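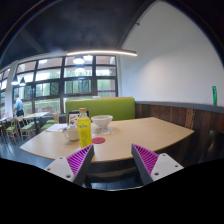
The Orkerel outpatient centre moved its blood test clinic to the ground floor in December. I look after patient flow there, and a few people asked how the move was planned, so the details are in this thread.

The old clinic was on the second floor, past imaging. It had four chairs, one lift and a waiting area that shared its seats with the fracture clinic. Patients who had fasted since the night before were queuing behind people on crutches.

Baseline first. In the last full month upstairs we took blood from 1,474 patients. In the first full month downstairs it was 1,568. Same number of chairs, same staffing, same opening hours. I would not read too much into one month against another.

The room layout was done by Salgado, who also did the dental suite next door. Their first drawing put the check-in screens directly inside the entrance doors. We asked for them to be moved back, as a queue of six would have blocked the doors for wheelchair users.

Check-in is on Ikico. You scan the letter or type in your date of birth and postcode, and it prints a slip with a number. The desk is still staffed for anyone who does not want to use a screen. If you have a hearing loop or interpreter request on your record, the slip should carry a small letter A. Show it to the desk.

The number on the slip is not your place in the queue. Children under 12, timed glucose tests and anyone arriving by patient transport are called from separate lists. This is the most common complaint we get, and the wording on the slip is being changed.

Timed glucose tests need a second sample two hours after the drink. Upstairs, people were told to sit and wait among everyone else. Downstairs there is a side room with its own door and a clock. You can read, but please don't go for a walk round the site - activity affects the result.

Samples go to the main lab by van. Collections used to be at noon and 4 pm. There is now an extra one at 10 am, which matters mainly for potassium, as a sample left standing too long can give a falsely high reading. Before the change, GPs were having to send people back for repeats.

The tube labels are printed at the chair on Futeck printers. Upstairs there was one printer for the whole room and staff walked to it. Each chair now has its own. The label is printed after your name and date of birth are confirmed, never before, so you will be asked for both even if you gave them at the desk two minutes earlier.

Two things did not go to plan. The ventilation in bay three was set for a store room and had to be rebalanced, so that bay was shut for the first nine days. The signs in the car park also still pointed to the second floor until the middle of the month.

Parking: the nearest entrance is now the east one, by the bus stop. The drop-off bays outside it have a 20-minute limit. That is usually enough for a simple blood test before 9 am and usually not enough after it. Use the main car park if in doubt.

Appointments: mornings are booked slots, afternoons are walk-in until 4 pm. Fasting tests are mornings only. If your form says fasting and you arrive in the afternoon, the desk will offer you the next free morning slot. Water is fine while fasting. Tea without milk is not.

Several people asked about forms. Hospital requests are already on the system and need no paper. Most GP requests are too, but two surgeries in the area still send patients with a printed form. If you were given one, bring it.

Capacity for the new space is 2,000 patients a month with all chairs open and the present hours. We are some way under that. Saturday opening has been asked for more than once and is not funded at present - I have nothing further on it.

The old rooms on the second floor go to the fracture clinic, which gets a second plaster room and its seats back. Work up there is noisy before 8 am and the lift may be held for deliveries.

Results go to whoever requested the test. The clinic cannot see them or read them out over the phone. Routine ones take two to three working days, and thyroid and vitamin tests can take longer.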